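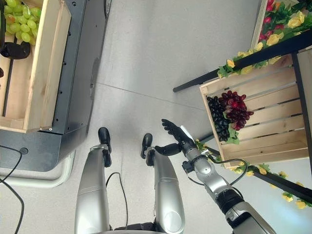
Remembering someone at your wedding: your questions answered

Planning a wedding when somebody you love won't be there is a strange mixture of things, and I've had so many lovely, tearful, funny emails about it over the years that I thought it was time I put my answers in one place. I'm Vesna Krasniqi, and I've been leading wedding ceremonies in and near Skedasthorpe for nine years. If your question isn't covered, do write to me. I read everything, although in May it can take me a little longer to reply!

Last updated April 6, 2023

Is it all right to mention someone who has died during the ceremony?

Of course it is. I get asked this more than anything else, usually by people who are worried they'll bring the mood down, and I can only tell you what I've seen from the front of the room, where I can see everyone's faces. Guests who knew the person are thinking of them anyway. When the name is said out loud there's a sort of settling, and people look relieved. You might get a few tears, and then somebody squeezes somebody's hand and on we go.

It can be as little as one sentence. "We're thinking today of Grandma Jean, who would have had opinions about the flowers" did the job beautifully at a ceremony I led at Clurkton, and got the biggest laugh of the afternoon.

When in the ceremony should we do it?

Early, if you can. I like to put it straight after the welcome and well before the vows, so you've both had a chance to breathe and (if need be) blow your noses. Some couples prefer the very end, just before they walk back down the aisle, but I've found that nerves build up if you know a hard bit is still to come.

If you're having a reading, you could choose one the person loved and leave it at that. The people who know will know.

Who should walk me down the aisle if my parent can't?

Anyone you like, or nobody at all. There's no rule about it in any ceremony I lead. I've had brides walked in by mothers, stepfathers, grandmothers, a whole row of cousins and one very patient old spaniel. I've had grooms walked in by their sisters. Plenty of couples come in together, holding hands, and I have a real soft spot for that because you both look so pleased with yourselves.

If you're choosing between two people and you're frightened of hurting one of them, try asking one to walk with you and the other to stand waiting at the front to give you a hug when you get there. Another way is to swap halfway down the aisle, which needs a quick practice but looks very natural on the day.

I'd like to leave an empty chair. Is that too sad?

It depends on you, and on where the chair is! An empty seat in the front row, with a flower or a folded scarf on it, can be a great comfort. For other people it's the one thing they can't stop looking at. One bride told me a month beforehand that she wanted a chair for her dad, and then on the morning she asked me very quietly to take it away, so I did, and we tied his tie round her bouquet in its place.

If you aren't sure, sit in the room at the rehearsal with the chair set out and see how you feel. And do tell whoever is showing guests to their seats, or a late uncle will plonk himself down in it.

What else could we do, apart from a chair or a candle?

All sorts of things. Some that I've seen and liked:

A small photograph pinned inside a jacket or tied to the flowers
A piece of a parent's shirt or dress sewn into the hem
Their favourite hymn or pop song while the register is being signed
Their recipe served at the meal, with a little card beside it
A toast made with whatever they always drank, even if that was ginger beer
A table named after their street, their boat or their allotment

Candles are lovely indoors, but please check with your venue first, as a good many of them don't allow a naked flame. Outdoors they blow out, and then everybody holds their breath while someone hunts for matches.

What can take the place of the father and daughter dance?

You can skip it altogether and I promise hardly a soul will mention it. If you'd like something there, though, you have lots of choice. Dance with your mum. Dance with your brother, or your godfather, or the friend who sat up with you through the worst of it. Ask the band to play your dad's song and invite every guest who is missing someone to come up and dance to it together. We did that at the Flores family's wedding in the barn at Pekier, and the floor was full before the first chorus.

I'd suggest telling the band or DJ exactly what's happening, and in writing. They're often the last to hear, and you don't want them cheerfully announcing the wrong dance.

We're planning a surprise for the bride or groom. Should we go ahead?

Surprises can be wonderful, and I've helped with several, but have a good think about the person first. Do they like being looked at? Do they like a moment to pull themselves together? If the answer to either is no, a private surprise in the morning may be far kinder than one in front of 400 guests. A letter, a bracelet, a recording of a voice they haven't heard in a while: these are big things to be given, and it's nice to have a door you can close.

If it's going to happen in public, please let the other half of the couple in on it. They'll be the one holding the tissues. Let the photographer know too, and keep it short. A song of 3 minutes feels much longer when you're standing still and crying.

How do I write the words?

Start by talking. Ring somebody else who loved them and have a chat about what they were like, and scribble down whatever makes you both laugh. Then pick one thing. People try to fit a whole life into a paragraph, bless them, and it ends up sounding like a form. One small true detail, such as how he always turned up 5 minutes early and sat outside in the car, will do so much more.

Read it aloud at home a few times, and hand a spare copy to somebody steady. If you can't get through it on the day they can step in, and I'm always happy to be that person.

What if my family don't agree about it?

This does happen, particularly where there's been a divorce or a remarriage, or where a loss is still very new. My advice is to talk to the people most affected before you settle anything, and to tell them what you're thinking of doing as well as asking how they feel. A stepmother may be perfectly happy with a mention of your mum and only want to know about it in advance. A widowed parent may not want to hear the name in front of a crowd just yet.

Where feelings are really mixed, put it in writing. A line in the order of service can be read or passed over, and each person can take it in their own time.

Can we remember someone who is alive but can't come?

Yes, please do! People in hospital, in care homes or on the far side of the world get forgotten in all this. I can read out a message from them, or you can ring them straight after the ceremony with everyone shouting hello. A slice of cake and a buttonhole taken round the next day goes down very well too, and I've known couples visit in their full wedding clothes, to the delight of the entire corridor.

Do you charge extra for adding any of this?

No. It's part of the ceremony and part of the fee, however many drafts we go through. I'll send you the full wording to read beforehand, and you can change your mind about any of it right up until the morning itself.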